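Removing old wax from a dining table before oiling it
Posted by Kalkidan Tilahun in Furniture and Finishes

I bought a secondhand table in November and want to switch it from wax to oil. The seller said it had been waxed every year. I have a can of Prolov hard oil and 176 grit paper, or whatever the closest is at the store. Do I have to get all the wax off first?

Gemechu Workneh
You do. Oil won't soak in through wax and it stays tacky. Wipe with mineral spirits and a white pad, with the grain, and change rags often. It took me 3 passes on mine.

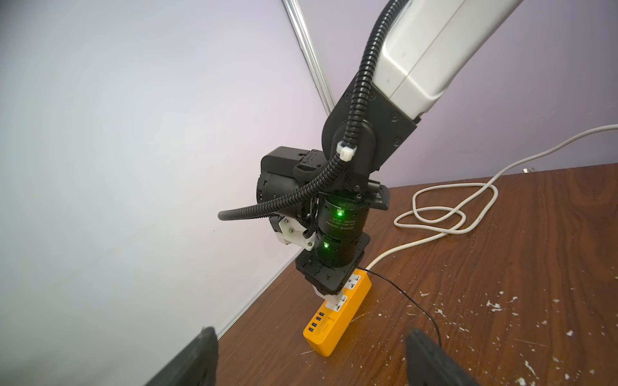 How long should the top dry between the spirits and the first coat of oil?

Overnight with a window open. If you can still smell spirits in the morning, give it another day. Lay the used rags flat outside to dry, don't ball them up.

Hjørdis Tangen
Agree with the above, except I'd sand after the last wipe and not before. Sanding over wax clogs the paper. I used 150 and stopped there. Thin coats, wipe off the extra after 15 minutes, then keep plates off it for 7 days. Mine was nearly dry to the touch by Monday but it still marked under a mug.
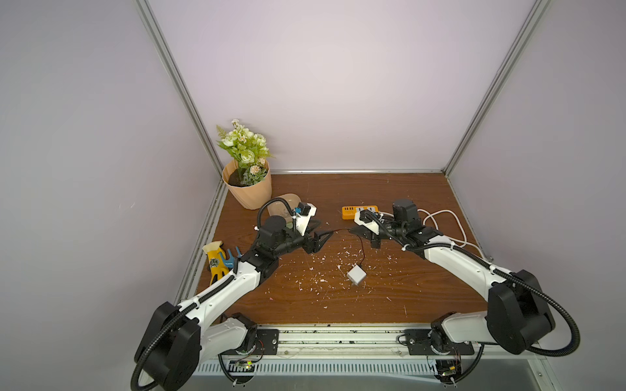 Obsa Kumsa
I just put more wax on mine. Looks fine. Never tried the oil.

More in Furniture and Finishes
White rings on a shellac top
Filling a crack along a glue joint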